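About us
Who we are
Dedcombe Gripper Trials is a small independent test room. We try out grippers, arms, cameras and controllers for companies that want to buy them and don't have the time or the table space to compare them first. We write down what we find and send it to the customer in plain English. We do not sell hardware and we take no commission from those who do.

The company was started by Jolanta Walczak, who before this spent many years repairing packing machines. She was often called to a factory where a new gripper had been bought from a catalogue, and it was the wrong one for the product. The gripper itself was usually in good order. It was only made for another kind of object, and the people had learned it after paying. From these visits came the idea of a place where you can see the gripper work before you sign.

What we test
Most of our work is with parallel grippers on light arms, because most of our customers handle goods which one person can lift with one hand. We look at how the fingers close, how they behave when the object is not exactly where it should be, and how long it takes a new operator to teach a simple task. For cameras we compare fixed positions with wrist positions. With controllers we are mainly interested in what happens after an emergency stop, and how many steps are needed to start again.

Every gripper goes through the same programme, which we call Gravel. The name comes from the first material we ever tested with, and it stayed although we now use it very little. Gravel has 32 tasks in 4 groups: small parts, boxes with handles, kitchen objects, and things that bend. Each task is repeated until we have 200 attempts on paper, good and bad together. We publish to the customer the bad ones also – they are usually the more useful part of the report.

The small parts group comes first. We begin with slow closing and low force, and we raise the values only when the operator is satisfied with the finger position.

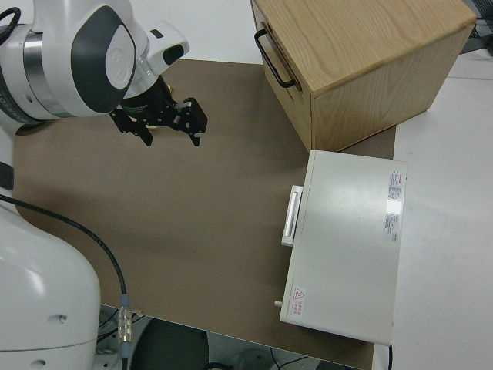

Can I send my own product for testing?
We prefer it when customers do this, and about a third of the programme can then be changed to suit your product. Please write to us before posting anything, so we can tell you how many pieces we need and how they should be packed. Food is accepted if it keeps at room temperature.

How we work
A comparison always has 2 rounds. In the first round the operator knows which gripper is mounted and may adjust the speed and force as he or she likes. In the second round the settings are locked and another operator repeats the tasks from the written instructions only. If the results of the two rounds are very different, we say so in the report, because it normally means the gripper depends too much on the person who sets it up.

We keep the same objects from one trial to the next. When something is broken or worn we replace it with the same model where possible, and where it is not possible we write the change in the log. This sounds like a small matter, but a new plate with a different rim can change a result more than a new set of fingers.

Kitchen objects
The kitchen group was added at the wish of Wilczyńska, a catering supplier and our oldest customer. It has become the group which we are asked for most often. Plates are difficult for two straight fingers, as the edge is thin and the surface is smooth. Mugs are easier to hold but harder to hang. Doors and lids ask for a long, even movement, and here the arm is judged as much as the gripper. For this group we use two arms, so that one can hold while the other one works, and we test handing over from one side to the other.

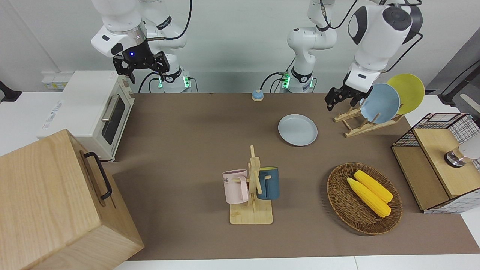 The kitchen table with both arms, grippers open.

Our reports
You receive a written report, the full log of attempts and the settings we used, so your own people can repeat the trial. We do not give stars or a final mark. If two grippers are equally good for your task, we write this, even when the customer hoped for a clear winner.

In February we finished a long comparison for Vutach, which makes storage boxes and wanted to know if one finger shape could serve its whole range. The answer was no for the smallest boxes and yes for the others. With their permission we show the report to visitors.

Visiting us
The test room is open to visitors on Monday afternoon, by appointment. You are welcome to bring your product and to try the teaching mode yourself under the eye of an operator. Please wear closed shoes and tell us in advance if you would like to film. Parking is behind the building, and the bell is on the left side of the green door.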